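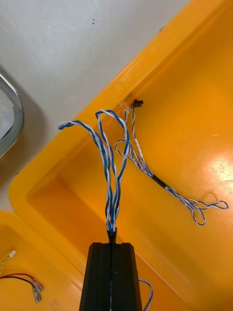
Duván Espinoza says the wire task is already solved and we are wasting bench time on it. His argument, as I wrote it down before he left for the afternoon: the policy got the harness out of the tray on most of the tries he watched, the team at Heywood is doing plain rope and calls it done, and every hour we spend here is an hour we don't spend on the connector insertion, where the competition points are.

Notebook, 7/8/18. Bench 2, blue/white harness, pick from tray.

I don't agree with him and I want my reasons on paper before the meeting so I don't get talked out of them again.

First, "got it out of the tray." Out of the tray how? The rules sheet says the harness has to be presented to the fixture with the connector end free. It doesn't say picked up. If the fingers close in the middle of the loops, you have a fistful of springy twisted pair going in all directions and no idea which end is which. We have been scoring that as a success because the script only checks that the gripper did not close all the way and that the arm got to the lift height. I wrote that check, so this is on me as much as anyone. It was supposed to be a placeholder.

Second, the script. The finger gap on a thin bundle is so close to the finger gap on nothing that I don't trust the number at all. Twisted pair squashes. Ran it by hand this morning with a single strand between the fingers and it logged "empty." Ran it with the fingers closed on air after a warm restart and it logged "held." So it is wrong in both directions, and anybody quoting a success rate off that log (me included, see the July slides) should stop.

Third, the tray. I have been complaining about the yellow trays since we switched and I will complain again. The plastic is shiny and the floor of it blows out to white under the bench light. Blue on yellow is fine. White insulation on a white glare patch is not fine. Half of every strand is white. The segmentation draws a dashed line where the wire crosses the bright area, and then the grasp picker treats the dashes as separate objects and goes for the biggest one. Someone suggested this gives us "natural robustness training." I would like to see any evidence of that.

What I tried today:

Moved the lamp so it comes in from the other side. Glare moved too. It is still there, just in a different part of the tray, and now the inner wall goes dark orange and hides the black connector. Put the lamp back.

Taped a sheet of tracing paper over the lamp. Better on screen. Could not tell you if the picks got better because of the problem with the check, see above. Leaving the paper on for now. Somebody please don't leave that lamp on overnight with paper on it.

Slowed the close by half. Looks nicer. The wires have time to spring out from between the fingers, so I think it might be worse. Put it back.

Tried aiming for the heat-shrink sleeve. This is the only thing all day I liked. The sleeve is stiff, it is black, it stands out against the tray even with the glare, and if you hold there the strands on either side at least have a consistent place to start from. Problem is that the detector was trained on the connectors and thinks the sleeve is a connector. It also thinks the gripper's own fingers are a connector if they come in low enough. I masked out the bottom middle of the wrist view and that second one went away.

About the training data. Total now stands at 3,143 episodes. That number has been repeated in this room like it means something. I went back through a stretch from the middle of the set, 20 episodes picked with my eyes shut and a finger on the list, and in 2 of them the operator lifted two harnesses hooked together and carried on as if it were one. They are both labeled good. I'm not going to multiply that out and claim a rate, the sample is too small and I was annoyed while doing it. But if the labels are like that elsewhere, then the policy has been taught that dragging the neighbor along is acceptable. Which is what it does.

Duván's answer to that (by text, an hour later) was that the neighbor comes loose by itself if you shake it. Sometimes, sure. I shook one by hand and it made things tighter. Loops with curled ends hook on each other, and shaking is how you get them to do that. If he wants a shake move in the routine he can write it, and he can test it with a count of how many came apart, by a person looking, not by the log.

Regarding the Kiltberg paper that keeps getting passed around: they use straightened cable with one connector, laid down by hand. I read the appendix. There is no tray. I don't think it tells us anything about a pile of twisted pair and I'd like us to quit citing it in the proposal.

Same for the Dondari finger pads. Sales page says "grips anything." We have the sample set in the drawer. They grip well, and then they don't let go, the soft stuff sticks to the insulation. Not using them until somebody shows me a clean release.

To do, my list:

- Throw out the gap check. Replace it with a person at the keyboard pressing y or n until we have something better. Slow, boring, but I'd believe it.
- Three outcomes in the log: held at sleeve, held anywhere else, two or more lifted. No more "success."
- Ask Hodico if the trays come in a matte version. If not, sand the floor of one and see.
- Relabel the sleeve as its own class. Needs a volunteer with patience.
- Stop sorting the red and black spade leads in the small tray next to the big one. Every time a hand goes in there the big tray gets bumped and then we wonder about calibration.
- Go back over the labels, at least the middle batch.

I might be wrong about how bad it is. If we score it by eye and the thing holds up, fine, we move to insertion and I'll say so in here. Until then please don't put "solved" on the poster.

Left the arm in hold, fingers closed. Check the air line before you home it, it was hissing near the base again.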